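How to run a robot arm demonstration at an open day

Last updated 4th May

Every robotics group is eventually asked to put on a demonstration for the public. The request arrives by email, it contains the word "fun", and it gives you less time than you'd like. What follows is the method we've settled on at Evham after several open days, one of them quite good.

It assumes you already have a working two-armed bench setup and somebody who can drive it. If you have neither, book a jumping castle.

1. Pick a task your visitors have done themselves

Our first public demo was a peg insertion with a very small clearance. We were extremely proud of it. Visitors looked at it the way you look at someone else's holiday photos. The following year we switched to picking up drinks and tidying dishes, and people stayed to the end, because everyone who walks in has an opinion on how to pick up a bottle.

Choose household objects with some variety in shape. Small drink bottles are good, as they're light and have a cap to look at. Cups and a plate give you something round and something flat. Avoid glass. Avoid anything from the staff kitchen too, or you will hear about it until August.

2. Lay out the table the afternoon before

Give every object a home and leave the middle of the table for the work. We put bottles on their sides in a clear tiered tray at one end, with the plate and a wire dish rack at the other. A plain matte tabletop is worth the trouble. Ours replaced a glossy one that reflected the ceiling lights straight into the cameras and gave us a very long morning.
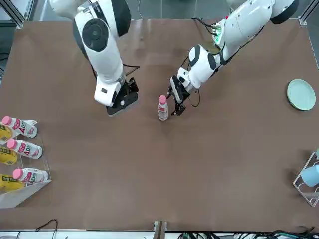

Once you're happy with the layout, mark the home positions on a paper plan and keep it with the laptop. Somebody's child will rearrange your objects at some point. The child will be faster than you and will have better ideas, but the program only knows yours.

Then run the whole routine 5 times without touching anything. If it gets through all of them, go home. If it doesn't, cut the step that failed and go home slightly later. The night before an open day is no time for improving things. We know this because we improved things at the Hong campus and spent the opening hour showing a large crowd our terminal window.

3. Keep the routine short

Seven minutes is the limit, including your introduction. Ours goes like this:

Welcome and safety line, one minute.
One bottle handled at full commentary, two minutes.
Plate and cups, two minutes.
Questions, two minutes, or until the next group starts leaning on the barrier.

Run the arms slower than you normally would. You'll find it painful. Visitors will find it suspenseful, and they're the ones you've invited.

4. Show them what the arm sees

Put the wrist camera feed on a big screen beside the bench. It's the cheapest improvement we've ever made and it gets more attention than the arms, which cost rather more. People like seeing the gripper fingers loom at the bottom of the view, and they work out fairly quickly that a camera so close to the job misses a good deal of the table. You can then ask where they'd put a second camera, and let them argue among themselves while you have some water.

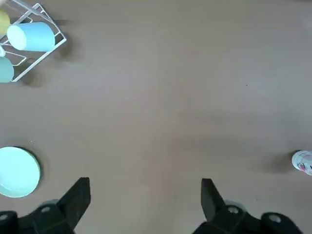

Evham Robotics Open Day Team
Demonstrations and apologies

Check the feed from the back of the room as well as the front. A monitor that looks enormous on a desk becomes a postage stamp once there are 70 people between you and it. We borrowed a projector from Clidik one year and have been slow to return it.

5. Write the commentary, then say less of it

Draft what you'll say at each step and read it aloud. Strike out "end effector", "manipulator" and any sentence with "leverage" in it. "Gripper" is fine. Everybody understands gripper.

Leave gaps. When the fingers are lining up with a bottle, stop talking. The room will go quiet on its own, and you'll get a better reaction than any line you could have prepared.

6. Sort out the crowd

Put a barrier far enough back that the longest reach in the room, robot or toddler, can't cross it. Station one person at the emergency stop who has no other duties. That means no brochures, no phone and no explaining machine learning to someone's uncle.

For a venue the size of the Jusora hall, we run timed groups with a short reset between them. Our last open day there drew 3,334 visitors over the weekend, and the queue moved well apart from a blockage near the sausage sizzle that was outside our control.

7. Plan for the drop

The arm will drop something. Decide beforehand what you'll do, and rehearse it as carefully as the rest. We stop the routine, say "we'll try that one again", put the object back in its home position and restart from the last step. Don't explain the fault. Your explanation will be longer than the demonstration, and the colleague who knows the real cause will correct you in front of everyone.

If the same object is dropped twice, retire it for the day and move to the next. Keep spare bottles under the bench for this purpose, out of sight of anyone thirsty.

8. Pack up in order

Power down, park the arms, then clear the table. Photograph your cable runs before unplugging anything. Label both ends of each cable, including the one you're sure you'll remember.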